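# flenow-flaps

We use cookies to remember your settings and see which pages get read. By continuing you agree to this. Accept | Manage

Hi! I put this set together while working on Flenow, my method for getting a two-arm robot to deal with cardboard that bends, tears and generally refuses to keep its shape. Most grasping sets I tried were full of mugs and blocks, so I went and recorded boxes (lots of boxes).

There are 481 episodes, recorded at our Pikevholm site, all with wrist cameras. Each one comes with gripper width, joint positions and a short text label. I held out 40 episodes for testing, so please don't train on those!

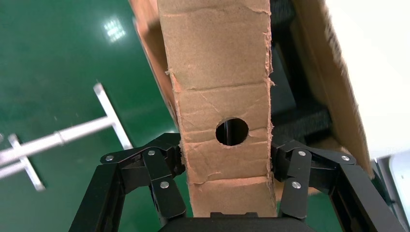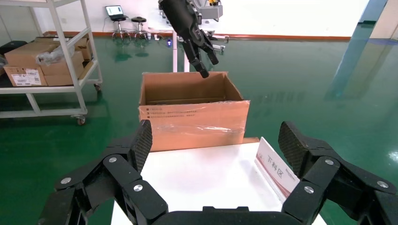

Wrist views from one session: fingers on a torn cardboard strip with a round hole in it (first), and fingers spread near an open box, with the other arm's gripper over it (second).

The idea behind Flenow is pretty simple. I guess where the cardboard will fold next, then pick a grip on the stiffer side of that fold. Ragged edges are where it still messes up, and I'd love to hear from anyone who has a better trick for them. The Etel baseline is in the repo too, same splits, 5 seeds each.

Known problems:

- 12 episodes have a late start on one wrist stream, listed in skip.txt
- Bright spots blow out to white in places, and I left them alone
- Labels are in English only, even where signs in view are in Chinese

Loader notes are in docs/, and bug reports are very welcome.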